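29 de septiembre de 2024

# Sobre la conservación de los recetarios familiares

La presente entrada retoma un asunto que este blog dejó pendiente en abril: el tratamiento que conviene dar a los cuadernos de cocina manuscritos que se guardan en los hogares. Desde entonces he concluido la revisión del recetario de mi familia materna, compuesto por dos cuadernos de tapa dura y un sobre de hojas sueltas, con un total de 314 recetas. La transcripción íntegra se encuentra ya depositada en el archivo digital Narnine, donde mantengo también los índices.

El primer cuaderno presenta una caligrafía regular y un orden reconocible: caldos, legumbres, pescados, masas y conservas. El segundo carece de él. Las recetas se suceden según fueron llegando a la casa, y junto a una fórmula de membrillo puede figurar el precio del aceite o la medida de una cortina. He optado por transcribir también esas anotaciones, con la indicación «al margen», por entender que forman parte del documento.

Las unidades de medida plantean la mayor dificultad. Abundan expresiones como «un vaso de los de vino», «una jícara» o «lo que admita la harina». En ningún caso las he sustituido por gramos o mililitros. Cuando ha sido posible establecer una equivalencia mediante prueba, esta figura en nota aparte, con la fecha del ensayo y el recipiente empleado. Las recetas de rosquillas requirieron cinco intentos hasta obtener una masa manejable, y la nota correspondiente recoge todos ellos.

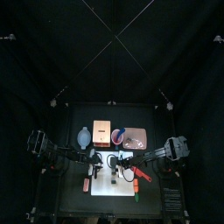 **Sección de Patrimonio Doméstico · Asociación Cultural Riltach**

En cuanto al soporte físico, se recomienda retirar grapas y clips metálicos antes de proceder al almacenamiento. Las manchas de grasa no deben tratarse con productos domésticos. Los cuadernos que presenten hojas desprendidas pueden guardarse en carpetas de papel libre de ácido, en posición horizontal y lejos de la cocina, por mucho que la costumbre aconseje tenerlos a mano. Para el uso diario resulta preferible una copia impresa.

La digitalización se efectuó página por página, incluidas las que están en blanco. Una primera tentativa, en la que omití estas últimas, produjo una numeración que no coincidía con la del original y obligó a repetir el trabajo del segundo cuaderno. El índice final consta de 3.976 entradas entre ingredientes, utensilios, técnicas y topónimos. Entre estos últimos aparece con frecuencia Usmani, la tienda de ultramarinos donde se compraban el bacalao y la canela, cerrada hace décadas.

Queda sin resolver la atribución de varias recetas. La tinta y el trazo permiten distinguir al menos dos manos en el segundo cuaderno, y es probable que parte de las hojas sueltas proceda de una vecina. He preferido consignarlas como anónimas.

Los lectores que conserven recetarios semejantes y deseen compartir criterios de transcripción pueden hacerlo en los comentarios de esta página. Me interesan en particular las abreviaturas: no he logrado descifrar «p. f.», que acompaña a casi todos los guisos de cuaresma.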